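Hallton 600 Countertop Dehydrator
Section 4: Setting Up and First Run

Read this section with the dehydrator in front of you and the fruit still in the refrigerator. Most of the calls we get in February concern apples that were sliced before anyone opened the manual.

4.1 Choosing a spot

1. Pick a flat, hard surface that can take the weight of the unit with all its trays loaded. A folding card table will hold it for a while. We don't recommend finding out how long.

2. Leave a hand's width of open space behind the rear vent. The unit breathes out through the back, and it will keep breathing out whether or not there is a curtain there.

3. Plug directly into a wall outlet. No extension cords, no power strips, no adapter that came with something else.

CAUTION: Do not run the unit on top of a refrigerator, inside a cabinet, or on a bed. All of these have been tried.

4.2 Stacking the trays

1. Wash the trays in warm, soapy water and let them dry. The base does not get washed. The base gets wiped.

2. Set the drip tray in first, with the raised lip facing up. If it rocks, it is upside down.

3. Add the mesh trays one at a time, turning each until the notch drops over the post. You should hear a click. Owners of the older Karppinen trays will hear nothing and should push a little harder.

4. Put the lid on. The unit will not start without it, and the display will say so by blinking L2, a code our engineers felt needed no explanation.

4.3 The empty run

Before any food goes in, run the unit empty on High for 2 hours. There will be a smell, something like a new shower curtain. Open a window and go do something else. If the smell is still strong after a second empty run, unplug the unit and contact the Votthorpe service desk. 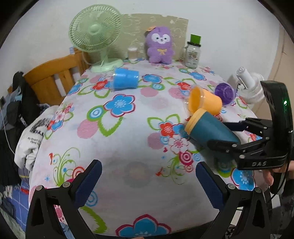
Can I leave the dehydrator running overnight?

Once the empty run is done, overnight drying is fine as long as the timer is set and the rear vent is clear. Expect a low hum, and expect the kitchen to smell of whatever is drying. Onions are best done in the daytime.

4.4 Your first batch

1. Start with apples. They are cheap and forgiving, and you will eat the failures.

2. Slice evenly. Thin slices next to thick ones will give you chips and wet leather on the same tray.

3. Lay the slices flat without overlapping. Yes, this means fewer slices than you pictured.

4. Choose Fruit, set the timer, and press Start once. Pressing it again pauses the unit, a feature usually discovered the next morning.

5. Rotate the trays halfway through, top to bottom.

6. Let a slice cool before judging it. Warm fruit always feels underdone.

NOTE: Store dried fruit in a sealed container, away from sunlight. If moisture beads on the inside, the batch needs more time in the unit.

For replacement trays, quote part number 2510.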